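Residency talk — notes, NOT a script. 35 mins then questions. Water. Slow down.

Open: hello, thanks to Clesolgate for having me, thanks for coming out on a wet night in November. Say what I am: printmaker, mostly relief, some textile. Say the residency was at Nomport, old ferry offices, studio upstairs.

Slide 1 — the studio door. Don't linger.

What I proposed vs what I made. Proposal was a set of big tide prints, very tidy, two colours. Read out the first line of the application, gets a laugh usually. Then the first month: no prints at all. Walking, rubbings off the harbour wall, sulking. Say this bit plainly, students like to hear it.

Slides 2 to 5 — rubbings. Wax on newsprint. Mention the smell of the harbour. Point at the one that tore, it became the title piece.

Then Qudah. Explain the name — the little press I share, not a person, people always ask. Press went over by van, bed cracked at one corner, lost a fortnight. Skip the long van story unless they look awake. 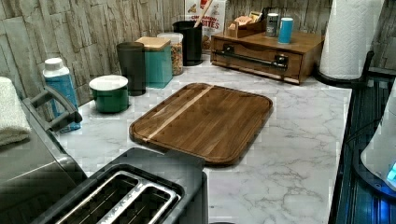
Wood. Why I stopped cutting lino and went back to it. Grain shows up whether you want it or not, the print gets lines you didnt draw. Old blocks from a skip, offcuts, a drawer front. I want people to think about wood they already own — a walnut-brown chopping board with one thin pale strip running across it on the diagonal, that's half a composition before you've picked up a tool. Ask who has inked up something from their kitchen. Wait for hands. Really wait.

Slides 7 to 11 — the long piece. 122 small blocks, one sheet. Printed by hand with a spoon after the press packed up. Explain registration quickly, QUICKLY, last time I lost the room. Pass round block and proof together, get them back!!

Money. Be straight. Fee was 2000, materials came out of it, so did the trains. Would I do it again, yes, but shorter and with a freind to share the rent.

Brirnetti show — opens in the spring, upstairs room, long piece on the far wall, rubbings in the corridor. Still arguing about frames. I want pins.

Last slide — harbour wall again. Leave it up for questions.

If no questions: ask them about paper. Someone always has a view on paper.

Cards on the table by the door. Collect the spoon.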